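The Grey Cloth: A Gallery
January 2020

We own one good tablecloth at Otberg, and over 1,000 opinions on how it should be looked after. It is grey, it is large, and it has never once come out of the cupboard without creases.

On the table

Charcoal from this side, with fold lines left of centre that I have personally ironed 3 times. They seem to like it there. 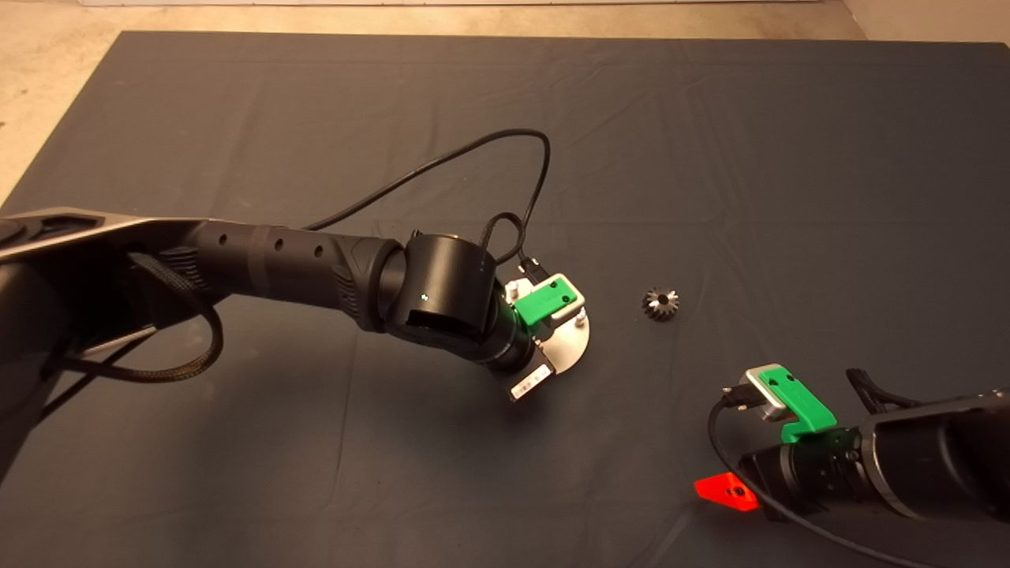 Closer up

The weave is a fine twill, matt all over, and very flattering to specks. It also changes its mind on colour, going bluish towards the top and more charcoal further down.
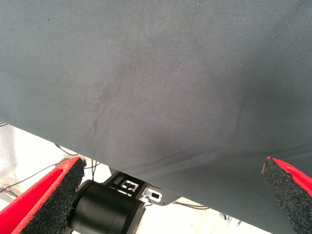

Dark cloth with branching crease. The straight line at the bottom is the lower edge.

More of the same, with extra wrinkles. These ones sweep off to the right and gather in a dark patch, and the left half has a respectable collection of lint.
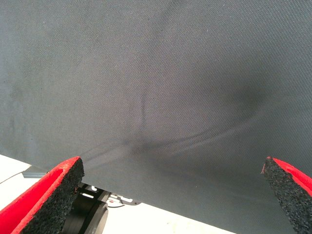
Oliwia Zieliński maintains that lint is a matter of washing dark cotton with towels, and that a sticky roller will sort it in 5 minutes. She has not offered her roller.

Last one, mostly hem. It runs down on the diagonal, with several folds curving above it and one tiny white speck off to the upper right.
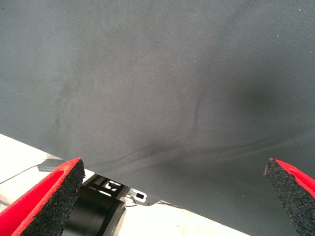 Amparo Taipe wrote in to ask why we don't roll our cloths round a cardboard tube, as she has done since October without a single fold line. We are now looking for a tube.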